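生活文化論B 第9回 配布資料
木のテーブルの見方 ― 材・構造・仕上げ・手入れ

担当:Aminu Onuoha

前回の宿題(自宅か下宿にある台の裏側をのぞいてスケッチしてくる)、よい絵がたくさん集まりました!脚の付け根だけを三回描き直してきた人もいて、読んでいてこちらまで床に寝転びたくなりました。返却は授業の最後にします。今日は前回の「椅子」に続いてテーブルを扱います。椅子は体に合わせる道具ですが、テーブルは人と人のあいだに置かれる道具なので、見るべきところがかなり変わってきます。

1 まず天板から

テーブルの面積のほとんどは天板です。ですから木という材料のくせが一番はっきり出るのも天板です。

木は湿気を吸うとふくらみ、乾くと縮みます。ところがこの伸び縮みは方向によってまるで違います。繊維の方向(長さ方向)にはほとんど動かず、幅の方向には目に見えるほど動く。さらに幅方向のなかでも、年輪に沿う向き(接線方向)のほうが、年輪を横切る向き(半径方向)より大きく動きます。おおまかには二倍近い差が出る樹種が多いと覚えておいてください。この差こそ、板が反る原因です。

板目と柾目の話を思い出しましょう。丸太の中心を外して挽くと板目、中心に向かって挽くと柾目がとれます。板目の板には山形やたけのこ形の木目が出て、見た目はたいへん華やか。ただし木表(樹皮側)と木裏(芯側)で縮み方が違うので、乾くと木表側がへこむように反ります。柾目はまっすぐな縞模様で、動きがおとなしい。そのかわり太い丸太が必要で、とれる枚数も少ない。

広い天板を一枚の板でつくるには大木がいります。たいていは何枚かを横に並べて接ぎます。これが「はぎ合わせ」です。接ぎ目を探すのは本当に楽しいので、ぜひやってみてください。コツは木口(板の端、年輪が見える面)から見ること。表の木目がきれいにつながっていても、木口を見れば年輪の弧が途中で切り替わっていて、どこで接いだかがすぐわかります。職人が木目を合わせようと板を並べ替えた時間が、そこに残っているわけです。

用語の整理
木表:樹皮に近かった側の面
木裏:芯に近かった側の面
木口:繊維を断ち切った端の面
木端:板の長手の側面
はぎ合わせ:板を幅方向に接いで広くすること

2 天板を脚に留める方法

ここが今日の山場です。天板は幅方向に動く。いっぽう、脚をつなぐ枠(幕板)は長さ方向に木を使うので動かない。動くものと動かないものをどう留めるか?

接着剤でべったり貼ってしまうと、冬の乾燥で天板が縮もうとしても枠に止められて、逃げ場のない力が割れになって出ます。古道具屋で、天板の真ん中にまっすぐ割れの走ったテーブルを見たことがある人もいるでしょう。そこで家具の作り手は、固定しながら滑らせるという、一見むちゃな注文に答えてきました。

(1)駒止め
幕板の内側に溝を掘り、L字形の小さな木片(駒)の片方を溝に差し、もう片方を天板の裏にねじで留めます。天板が伸び縮みすると、駒が溝の中で動きます。小さくて地味な部品ですが、私は家具のなかで一番好きな部品かもしれません。溝の奥に少しすきまを残しておくのが肝心で、奥まで差し切ると動く余地がなくなります。

(2)長穴の金具
金属の板にあけた細長い穴にねじを通します。穴の長さの分だけねじが滑ります。長穴の向きは天板の幅方向にそろえること。ここを間違えると、せっかくの金具が意味を失います。

(3)吸い付き桟
天板の裏に蟻溝(奥が広がった台形の溝)を掘り、同じ形に削った桟を横から差し込みます。反りを抑えながら、伸び縮みは許す。座卓や文机の裏でよく見かけます。溝をわずかに先細りにしておくと、差し込むほどにきつく締まります。

(4)端ばめ
天板の両端に、繊維の向きを直角にした細い板をはめます。反り止めになり、木口が隠れて見た目もすっきりします。季節によって天板の本体と端ばめの長さがずれ、角に小さな段差ができることがあります。触ってみて段差があったら喜んでください。無垢の木がきちんと動いている証拠です。

3 脚と幕板

テーブルを横から押すと、上のほうがずれて平行四辺形になろうとします。これに耐えるのが脚と幕板の接合で、昔からの代表はほぞ接ぎです。幕板の端を細く削り出してほぞをつくり、脚にあけたほぞ穴に差し込む。ほぞの縦幅、つまり幕板のせい(高さ)が大きいほど、横に押す力に強くなります。

ところが幕板を深くすると、今度は座った人の腿がつかえます。丈夫さをとるか、膝まわりの余裕をとるか。幕板の下の線をゆるい弧に削って、脚の付け根では深く、中央では浅くしたテーブルがありますが、あれはこの両方を欲張った形です。初めて気づいたとき、私は思わず声が出ました。

今日の実物教材は、Naylorという銘の入った小卓です。幕板の内側に墨で「377」と書き込みがあり、脚の一本にも同じ数字があります。部材の組み合わせを取り違えないための合印と私は読んでいますが、別の読み方もありうるので、後で順番に見に来てください。裏返すときは二人で持つこと。

教材用の棚には、ほかにSollarの折りたたみ机が一台あります。こちらは幕板をもたず、脚を斜めの金具で支えています。同じ「横に押される力」に対して、三角形をつくることで答えているのです。二台を並べて、それぞれ角を軽く押してみてください。揺れ方の違いが手のひらでわかります。

4 色と仕上げ

濃い茶色の木のテーブルを見ると、つい「ウォルナットだ」と言いたくなります。でも色だけで樹種を決めてはいけません!茶色になる道筋はいくつもあります。

ひとつは、もともと心材が濃い樹種であること。ふたつめは、着色剤で染めてあること。三つめは、時間です。木の色は光と空気で変わります。しかも変わる方向が一様ではなく、チェリーは日に当たって赤く深くなるのに、ウォルナットは年とともにむしろ明るくなっていきます。卓上に長く敷物を置いていたテーブルで、敷物の跡が周囲より濃いか薄いかを見ると、樹種を考える手がかりになります。

仕上げは大きく分けて、木にしみ込むものと、表面に膜をつくるものがあります。

オイル仕上げ:植物油などを木にしみ込ませる。手ざわりが木そのものに近く、傷んだ部分だけの手直しがしやすい。水や熱の跡はつきやすい。
ワックス仕上げ:蝋を薄くのばす。しっとりした艶が出るが、保護の力は弱く、こまめな塗り直しがいる。
ウレタン塗装:樹脂の膜で覆う。水や汚れに強く、日々の手入れが楽。膜が深く傷つくと、部分的な修理は難しい。
漆:樹液を塗って固める。固まるには湿気が必要で、「乾かす」のに湿らせるという逆説がおもしろい。丈夫だが、長く日光に当てると傷む。

見分けの練習をひとつ。目の高さを天板すれすれまで下げて、窓の光が映る様子を見ます。膜のある仕上げは光の輪郭がくっきりし、しみ込む仕上げは木目の凹凸で光がやわらかく散ることが多い。ただし艶消しのウレタンはなかなか手ごわく、私も何度もだまされてきました。

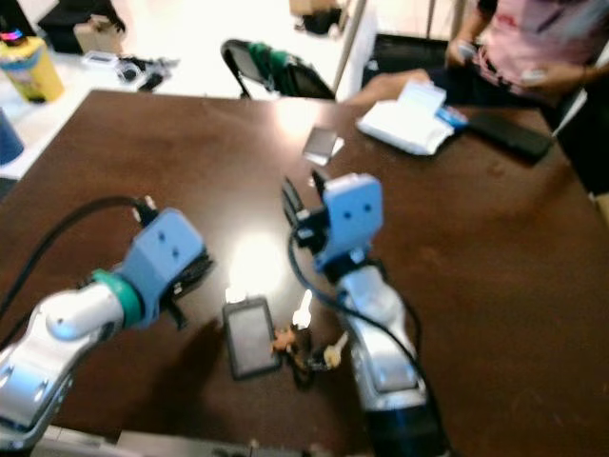
5 日々の手入れと小さな修理

ふだんは固く絞った布で、木目に沿って拭けば十分です。そのあと乾いた布でもう一度。濡れたコップを置きっぱなしにしない、直射日光と暖房の風を避ける、というのが基本です。

白い輪じみは、多くの場合、膜や蝋の層に湿気が入り込んで白く濁ったものです。浅ければ、しばらく置くだけで薄くなることがあります。黒いしみは別物で、木に含まれるタンニンと鉄分が水を介して反応した跡であることが多く、こちらは木の内部まで達しています。濡れた鉄瓶や缶を置いた跡に出やすいので、心当たりのある人もいるはず。

へこみは、木の繊維がつぶれただけで切れていなければ、水分と熱で戻る見込みがあります。オイル仕上げの無垢材なら、濡らした布を当て、上からアイロンの先を短く当てる。戻ったら、よく乾かしてから軽く研磨し、油を足します。膜のある塗装でこれをやると白く濁るおそれがあるので、必ず仕上げを確かめてからにしてください。

油を拭いた布の始末について。乾性油(亜麻仁油など)のしみた布は、丸めて放っておくと酸化の熱がこもり、自然に発火することがあります。使い終わったらすぐ水に浸し、自治体の決まりに従って捨てること。実習でもこれだけは厳しく見ます。

6 テーブルのまわりの文化

最後に少しだけ、道具の外側の話を。日本の家庭の食卓は、一人ずつの箱膳から、家族で囲むちゃぶ台へ、そして椅子式のダイニングテーブルへと移ってきました。箱膳では自分の食器を自分の膳にしまい、隣の人とは面を共有しません。ちゃぶ台になって初めて、家族がひとつの面を分け合うことになります。面を共有すると、大皿が置ける。向かいの人の手元が見える。会話の作法まで変わっていきます。

丸い卓と四角い卓の違いも考えてみましょう。四角い卓には端があり、角があり、上座のような席ができやすい。丸い卓は席の差が目立ちにくく、人数の増減にもゆるく対応できますが、壁に寄せると使いにくい。皆さんの家の食卓はどちらですか。誰がどこに座るかは、いつ、どうやって決まったのでしょう。

この節は次回、Lalthorpeの食堂の間取り図を使って続きをやります。長卓が並ぶ、とても見応えのある図面です。

課題

身近な木のテーブルを一台選び、次の点を調べて書いてください。台の裏に入るときは頭に気をつけて。
(1)天板は一枚板か、はぎ合わせか、表面材を貼ったものか。そう判断した根拠も書く
(2)天板と脚はどう留められているか。裏側のスケッチをつける
(3)仕上げの種類の推定と、その理由
(4)傷やしみを一か所選び、どうしてついたかを推理する

(4)は正解を求めていません。持ち主に話を聞けるなら、ぜひ聞いてきてください。去年は祖母の裁縫台について、ルーレットの点々の跡から何を縫っていたかまで迫ったレポートがあり、私は電車を一駅乗り過ごしました。

提出:2023年11月25日、授業開始時に紙で
持ち物(次回):定規、鉛筆、薄い紙。Clasanoの木目見本帳はこちらで用意します
参考図書は図書室の315番の棚にまとめてあります。館内のみの利用です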